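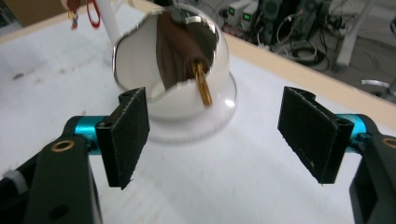 악보를 못 읽어도 지원할 수 있나요?

악보를 못 읽는 분도 지원하시면 됩니다. 파트별로 녹음한 연습용 음원을 미리 드리고, 첫 3주는 귀로 듣고 따라 부르면서 외우는 방식으로 진행해요.

극단 그레르카리(Grerkari) 여름 뮤지컬 <클러우드의 마지막 손님> 출연진과 스태프를 찾습니다

안녕하세요, 이번 여름 공연 연출을 맡은 사람입니다. 작년 공연 때 객석에서 저를 보신 분들은 아마 "막간에 나와서 화장실 위치 안내하던 그 사람"으로 기억하실 거예요. 네, 그 사람 맞습니다. 올해도 화장실 안내는 제가 합니다.

올여름 저희가 올릴 작품은 <클러우드의 마지막 손님>이에요. 클러우드(Clerwood)는 기차가 하루에 한 번만 서는 산골 마을 이름이고, 그 마을에 하나 있는 여관이 무대입니다. 문을 닫기로 한 마지막 밤에 예약도 없이 손님이 한 명 들어오고, 다음 날 아침에 보니 숙박부에 그 손님 이름이 30년 전 날짜로 적혀 있어요. 여기까지만 말할게요. 더 말하면 오디션 보러 오신 분들이 대본 읽는 재미가 없잖아요!

장르를 굳이 말하자면 추리 뮤지컬인데, 피가 나오거나 누가 크게 다치는 이야기는 아닙니다. 웃긴 장면이 꽤 많고 2막 중간에는 여관 부엌에서 다 같이 만두를 빚으면서 서로 의심하는 노래가 있어요. 제가 이 작품을 하자고 우긴 이유의 절반은 이 만두 노래 때문입니다. 처음 데모를 듣고 버스에서 내릴 정류장을 지나쳤어요.

곡은 카이수 라우티아이넨(Kaisu Rautiainen) 씨가 썼습니다. 핀란드에서 와서 한국에 산 지 꽤 된 작곡가이고, 작년 저희 공연에서 아코디언을 연주한 분이에요. 가사는 카이수 씨가 한국어로 먼저 쓰고 제가 입에 잘 붙게 다듬었습니다. 다듬다가 둘이 제법 다퉜는데(받침 때문에요. 고음에서 '읽'을 부르라고 하면 어떡하냐고요), 결과물은 마음에 듭니다. 연습에도 카이수 씨가 직접 와서 피아노를 칩니다. 작곡가가 연습실에 앉아 있으면 무섭지 않냐고 물어보는 분이 계신데, 틀리면 악보를 고쳐 주는 사람이라 오히려 편해요. 1막 끝 곡은 작년 단원 한 분이 계속 틀리게 부른 버전이 더 좋다고 해서 그걸로 굳어졌습니다.

어떤 사람을 찾느냐면요

노래를 아주 잘하는 사람도 좋고, 노래는 그저 그런데 말맛이 좋은 사람도 좋습니다. 여관 사람들, 마을 사람들, 수상한 손님들이 나오는 이야기라서 목소리가 다 비슷하면 재미가 없거든요. 배역은 모두 17개예요. 나이는 만 18세 이상이면 되고 위로는 제한이 없습니다. 작년에 제일 박수를 많이 받은 분은 퇴직하고 처음 무대에 서 본 분이었어요. 그러니까 "이 나이에 무슨" 하면서 창을 닫으려던 분, 잠깐만요. 여관 주인 어머니 역할이 비어 있습니다.

주요 배역을 조금 소개할게요. 성별은 적힌 대로 고집하지 않습니다. 음역만 맞으면 조정해요.

여관 주인
40대에서 60대로 보이면 좋겠습니다. 거의 모든 장면에 나와요. 대사가 많고 화내는 노래가 하나, 혼자 장부를 넘기면서 부르는 조용한 노래가 하나 있습니다. 음역은 중간인데 긴 호흡이 필요해요. 연습을 많이 빠질 수 없는 역할이니 일정표를 꼭 보고 지원해 주세요.

여관 주인의 어머니
무대에 나오는 시간은 짧은데 나올 때마다 분위기를 다 가져갑니다. 귀가 어두운 척하는 역할이에요. 노래는 후렴 정도만 부르고, 2막에서 혼자 길게 이야기하는 장면이 있습니다. 사투리를 쓰실 수 있으면 저는 아주 반가울 거예요. 어느 지역이든 상관없습니다. 클러우드가 어디 있는지 대본에 안 나오니까요.

마지막 손님
누구인지 끝까지 모르는 사람입니다. 가방을 들고 들어와서 가방을 안 놓아요. 높은 음이 두어 군데 있고, 무엇보다 가만히 서 있는 걸 잘해야 합니다. 이게 진짜 어려워요. 오디션 때 1분 동안 그냥 서 있어 달라고 부탁할 수도 있습니다.

우체부
빠른 노래 담당입니다. 편지 주소를 줄줄 읊는 곡이 있는데 카이수 씨 본인도 아직 한 번에 못 불러요. 발음에 자신 있는 분, 랩 좋아하는 분, 홈쇼핑 진행자 흉내를 잘 내는 분 모두 환영합니다.

부엌 식구들
만두 노래의 주인공들이에요! 화음이 제일 촘촘하고 손동작도 맞춰야 해서 연습량이 꽤 됩니다. 합창 경험이 있는 분이 두어 명 섞여 있으면 든든하겠어요. 실제로 만두를 빚을 줄 모르셔도 되는데, 연습하다 보면 다 빚게 됩니다.

기차 승객과 마을 사람들
주로 합창이고, 장면마다 작은 역할을 하나씩 더 맡습니다. 무대가 처음인 분에게 제일 권하고 싶은 자리예요. 대사는 몇 줄인데 그 몇 줄 중 하나가 사건의 결정적인 단서입니다. 누구 대사인지는 대본 받고 찾아보세요.

나머지 배역은 오디션 보고 나서 이야기 나누면서 정하려고 합니다. 작은 역할은 지원자에 맞춰 대본을 조금씩 고쳐 쓸 수도 있어요. 작년에는 저글링을 하시는 분이 오셔서 약사가 갑자기 저글링을 했습니다.

무대 뒤에서 함께할 분도 찾습니다

솔직히 말하면 이쪽이 더 급해요. 노래하겠다는 분은 매년 오시는데 조명 잡겠다는 분은 매년 저희가 쫓아다녔거든요.

무대감독 보조는 큐를 부르고 소품이 제자리에 있는지 확인하는 일입니다. 꼼꼼한 분이면 좋고, 어두운 데서 헤드셋 끼고 속삭이는 걸 좋아하시면 더 좋아요. 조명과 음향은 장비 다루는 법을 처음부터 가르쳐 드립니다. 공연장에 있는 장비가 복잡하지 않아서 며칠 만져 보면 손에 익어요. 의상은 새로 만드는 것보다 고치는 일이 많습니다. 재봉틀을 쓸 줄 아는 분, 단추만 달 줄 아는 분, 둘 다 할 일이 있습니다. 소품 쪽에서는 오래된 숙박부를 만들어 줄 분을 특히 찾아요. 종이를 낡아 보이게 만드는 걸 한번 해 보고 싶었던 분 계시면 연락 주세요. 제가 커피로 해 봤다가 연습실에서 사흘 동안 냄새가 났습니다.

그리고 연주자! 카이수 씨가 피아노와 아코디언을 오가는데 팔이 둘뿐이라, 클라리넷 한 분과 첼로나 콘트라베이스 한 분을 모시고 싶어요. 연주자는 7월부터 합류하셔도 됩니다. 악보는 미리 보내 드려요.

연습은 언제 어디서 하나요

연습실은 루라인(Ruline) 건물 918호입니다. 엘리베이터에서 내려 왼쪽 복도 끝이에요. 오른쪽으로 가면 탁구장이 나오는데, 탁구장 분들도 이제 대본 든 사람을 보면 말없이 왼쪽을 가리켜 주십니다.

정기 연습은 매주 화요일 저녁 7시 반부터 10시까지이고, 6월부터는 주말 오후 연습이 격주로 하나 더 생깁니다. 8월 공연 직전 2주는 공연장에서 거의 매일 모여요. 이 2주가 제일 힘들고 제일 재미있습니다. 휴가를 이때 잡으신 분은 배우 지원이 어려워요. 대신 그 전까지 도울 수 있는 의상이나 소품 팀은 괜찮습니다.

진행 순서는 대강 이렇게 생각하고 있어요. 3월 말에 오디션을 보고, 4월 첫 모임에서 대본을 다 같이 소리 내어 읽습니다. 4월은 노래만 해요. 5월에 1막 동선, 6월에 2막 동선을 잡고, 7월에는 처음부터 끝까지 이어서 해 봅니다. 처음 이어서 하는 날은 늘 엉망이에요. 작년에는 배우 한 명이 문을 반대로 열고 나가서 다음 장면 사람들이 다 창문으로 들어왔습니다. 그날 영상은 송년회 때마다 봅니다.

공연은 8월에 사하(Saha) 소극장에서 합니다. 객석이 69석이라 맨 뒷줄에서도 배우 표정이 다 보여요. 마이크는 노래할 때도 쓰지 않을 생각입니다. 목소리가 작아서 걱정인 분은 미리 걱정하지 마시고, 4월에 발성 연습을 같이 하니까 그때 찬찬히 늘려 봐요. 정확한 공연 날짜는 첫 모임 때 알려 드립니다.

돈 이야기

저희는 아마추어 극단이고 출연료는 없습니다. 이건 처음부터 분명하게 적어 둘게요. 참가비도 따로 없는데, 연습에 오시는 날마다 3000원씩 걷어서 연습실 대관료와 간식에 보탭니다. 학생이거나 지금 형편이 빠듯한 분은 저한테 문자 한 통만 주세요. 이유는 안 여쭤볼게요. 스태프와 연주자는 내지 않습니다.

의상은 극단에서 준비하고 신발만 본인 것을 신어요. 밑창이 시끄럽지 않은 어두운색 신발이면 됩니다. 표를 몇 장씩 책임지고 팔아야 하는 제도도 없어요. 다른 데서 그걸로 고생하신 분들이 꼭 물어보셔서 적어 둡니다. 가족이나 친구를 부르고 싶으면 예매가 열리기 전날 먼저 자리를 잡으실 수 있게 해 드릴게요.

오디션은 이렇게 봅니다

우선 긴장 푸세요. 말이 오디션이지 저희가 여러분 목소리를 알고 싶어서 만나는 자리예요. 한 분씩 들어오시면 카이수 씨가 피아노 앞에 있고 저는 책상에서 과자를 먹고 있을 겁니다. 과자는 같이 드셔도 됩니다(노래 끝나고요, 부스러기가 목에 걸리니까).

준비하실 건 노래 한 곡입니다. 한 절만 부르시면 되고, 뮤지컬 곡이 아니어도 돼요. 트로트, 동요, 찬송가, 광고 노래 다 들어 봤습니다. 본인 목소리에 편한 곡이면 됩니다. 반주 악보가 있으면 가져오시고 없으면 무반주로 부르시거나 휴대전화로 반주를 틀어 주세요. 노래가 들어간 음원 위에 겹쳐 부르는 건 피해 주세요. 누구 목소리인지 저희가 구분을 못 해요.

그다음에 대본 한 쪽을 같이 읽습니다. 현장에서 드리고 읽어 볼 시간도 드리니까 외워 오실 건 없습니다. 상대역은 제가 해요. 제 연기가 형편없어도 웃지 마시고 끝까지 진지하게 해 주시면 가산점이 있습니다. 농담이고요, 웃으셔도 돼요.

마지막으로 간단한 움직임을 해 봅니다. 춤이라고 부르기엔 좀 민망하고, 박자에 맞춰 걷고 돌고 의자에 앉았다 일어나는 정도예요. 무릎이나 허리가 불편하신 분은 미리 말씀해 주세요. 빼고 진행합니다. 작품에도 앉아서만 나오는 역할이 있어요.

스태프로 지원하시는 분은 오디션 없이 저랑 차 한잔하시면 됩니다. 예전에 만든 것이 있으면 사진 몇 장 보여 주시고요.

결과는 오디션이 모두 끝나고 일주일 안에 한 분 한 분께 전화드립니다. 원하시는 배역이 아닌 다른 역할을 권해 드릴 수도 있고, 그게 마음에 안 드시면 거절하셔도 전혀 서운해하지 않아요. 조금은 서운한데 티는 안 낼게요.

지원하는 방법

극단 홈페이지에 있는 지원서를 쓰시거나, 그냥 메일로 아래 내용을 적어 보내 주셔도 됩니다.

이름과 연락처
배우, 스태프, 연주자 중 어느 쪽인지 (둘 이상도 괜찮아요)
관심 있는 배역이나 하고 싶은 일
화요일 저녁 중에 이미 못 오는 걸 알고 있는 날
무대에서 해 본 것, 없으면 없다고
평소에 흥얼거리는 노래 하나

마지막 항목은 심사와 관계가 없습니다. 제가 궁금해서 넣었어요. 작년 단원 지원서를 모아서 연습 전에 그 노래들을 틀어 놓았더니 서로 누구 노래인지 맞히느라 첫날부터 시끌시끌했거든요.

프로필 사진은 안 보내셔도 됩니다. 노래 녹음도 필요 없어요. 와서 들려주세요.

지원 전에 분위기를 먼저 보고 싶은 분들을 위해 3/6/18 저녁 7시 반에 918호에서 설명회를 엽니다. 설명회라고 해도 카이수 씨가 만두 노래를 쳐 주고, 작년 단원들이 불러 보고, 오신 분들도 후렴을 같이 배워 보는 자리예요. 예약 없이 오시면 되고, 듣다가 중간에 나가셔도 아무도 붙잡지 않습니다. 친구랑 같이 오셔도 좋고요. 이날 안 오셨다고 오디션에서 불리한 건 하나도 없습니다.

자주 받는 질문 몇 가지 더

직장 때문에 8시에나 도착하는 분들이 많으세요. 미리 알려만 주시면 됩니다. 연습 앞 30분은 목 풀기와 잡담이라 그 시간대는 서로 봐주는 편이에요. 다만 말없이 빠지는 건 곤란합니다. 만두 노래에서 한 성부가 비면 나머지가 다 흔들려요.

아이를 데려와도 되냐고 물어보신 분이 계신데, 화요일 연습은 늦게 끝나서 어렵고 주말 연습은 괜찮습니다. 연습실 뒤쪽에서 그림 그리고 놀면 돼요. 소리 지르는 것만 노래 중간엔 참아 주면 좋겠는데, 그건 어른들도 잘 못 지키니까 뭐라고는 못 하겠네요.

한국어가 서툰 분도 지원하실 수 있습니다. 기차 승객 중에 다른 나라 말로 노래하는 역할을 넣을 생각을 하고 있어요. 카이수 씨가 이 부분에 욕심이 많으니 할 줄 아는 말이 있으면 지원서에 꼭 써 주세요.

주차는 루라인 지하에 할 수 있는데 저녁엔 자리가 별로 없습니다. 버스가 편해요. 정류장에서 내려 빵집 골목으로 들어오시면 금방이고, 그 빵집이 8시에 닫아서 저희 간식은 늘 그 집 마감 빵입니다. 소보로는 제 거예요.

더 궁금한 게 있으면 홈페이지 문의란에 남겨 주세요. 답은 제가 직접 하고, 낮에는 일을 하느라 밤에 몰아서 답합니다. 새벽에 답장이 와도 놀라지 마시고요. 그럼 설명회나 오디션에서 만나요!

극단 그레르카리 연출 드림

추신. 집에 안 쓰는 오래된 여행 가방 있으신 분, 지원과 상관없이 연락 부탁드려요. 마지막 손님이 들고 나올 가방을 아직 못 구했습니다. 손잡이가 튼튼하고 걸쇠가 딸깍 소리 나는 것이면 제일 좋겠어요. 그 소리가 2막에 꼭 필요합니다.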